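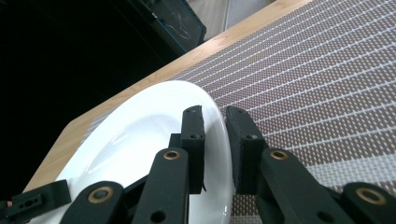
Home · Reviews · Hauls · Skin · About

ok quick thread bc I promised. the Norken x Rekska makeup drop. bought it myself, no PR, no codes, typing this on my lunch break

for anyone asking who Rekska are: synth duo, two albums, the silver eyeliner people. Norken does drugstore stuff mostly. the collab was announced in September and I have been unbearable ever since

what's in it: one eye palette, two liners, a lip tint, a setting spray. you can get them separate or in the big box. big box is $65. I got the big box. obviously

1,000 boxes total and mine has a number stamped inside the lid. not telling you the number, it's a boring one

palette first. silver shade is THE one. goes on like wet foil, no glue needed, I used my finger. the mauve next to it is fine. the brown is a brown

the black matte is patchy. tried it with three brushes and then over primer, still patchy. skip it if you own any other black

liners!! silver one stayed on through a full shift plus the bus home plus me crying at a dog video. the blue one transfered to my eyelid in an hour. same formula supposedly?? hooded eyes be warned

lip tint is called Second Encore, cute. smells like cherry cough drops. color is a sheer berry, looks like nothing in the tube, gorgeous on. kinda drying by evening so balm first
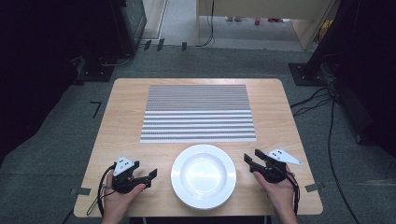
Plate and striped placemat on the table.

setting spray: skip. it's alcohol and a smell. the mister spits. got a big drop right on my forehead and had to start over

shade range on the tint is only 3 and they all lean light-medium. Norken has done way better than this before and people are right to be annoyed about it

someone asked abt Takács, the artist who did the box art. yes it's the same one who did the tour posters. there's a little fold out print under the palette, check before you toss the packaging!! I nearly did

where: Tovport had them in store when I went, on the end shelf by the nail stuff not with the rest of Norken. online says sold out but a restock is listed for December 1, 2022 so set an alarm

if you only want one thing get the silver liner. if two, liner + tint. the box is for fans and I say that as a fan with the box

swatches tonight if the light is decent, my bathroom bulb makes everything look orange

also pls stop asking if I'll sell the print. no

ok lunch over. questions below, I'll get to them after work probaly

– Anikó Veres

Filed under: Makeup, Collabs & Limited Editions

Recent threads
Drugstore mascaras that survive a concert
Takács poster art nails, my attempt
Everything I finished in September
Tovport haul, 40 bucks and no regrets
Silver liners ranked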